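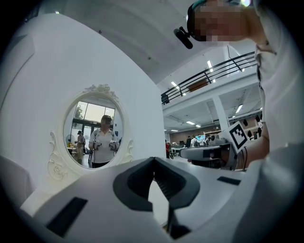 Satdale House Furnishing and Room Improvement Program
Progress Report to the Arrieta Fund
9 July 2026

Prepared by Jingyi Hou, Program Manager

1. Purpose of this report

This report covers the second stage of the Satdale House program, under which shared rooms at the house are being repaired, repainted and furnished for daily use by residents and day visitors. It sets out work completed, work outstanding and the use made of the Fund's grant.

2. Work completed

Wall work in the main shared room is finished. The white panels have been fixed, filled and painted, and the surface was accepted by Ryszard Sowa after a second inspection. A first coat applied in the spring had dried unevenly near the door and was redone by the contractor, Pondau, at no charge to the program.

The oval mirror has been mounted on its panel. It has an ornate white frame with a carved floral crest at the top and scrolled decoration at the base. Residents chose it over a plain rectangular model at the meeting held before the stage began. The position on the wall allows the mirror to pick up daylight from the large windows opposite, which look out on the trees. The fixings were tested on installation and are to be checked again at the end of the stage.

A white standing fan and a low table are in place in the same room. The fan is an interim measure until the ventilation survey is complete. Xiuying Lu has asked that a second fan be considered if the survey is delayed past the summer.

3. Work outstanding

Three items remain open:

Window hardware. Two of the catches are stiff and do not close fully. Replacements have been ordered from Tinemier, with delivery expected within 10 working days.

Seating. The chairs proposed in the original plan are no longer made. Gholamreza Mirzaei has obtained prices for two alternatives, both within the approved amount.

Hallway. Painting of the hallway has not begun. It will follow the window work so that the painters need to attend only once.

4. Budget

Spending on this stage remains within the grant. An amount of $800 set aside for wall repairs was not needed in full, and we request the Fund's approval to move the balance to seating. No other transfers between budget lines are proposed.

5. Next report

The next report will be submitted in September and will include the ventilation survey and final invoices for the window hardware. Questions about this report may be sent to Wendell Pennington at the program office.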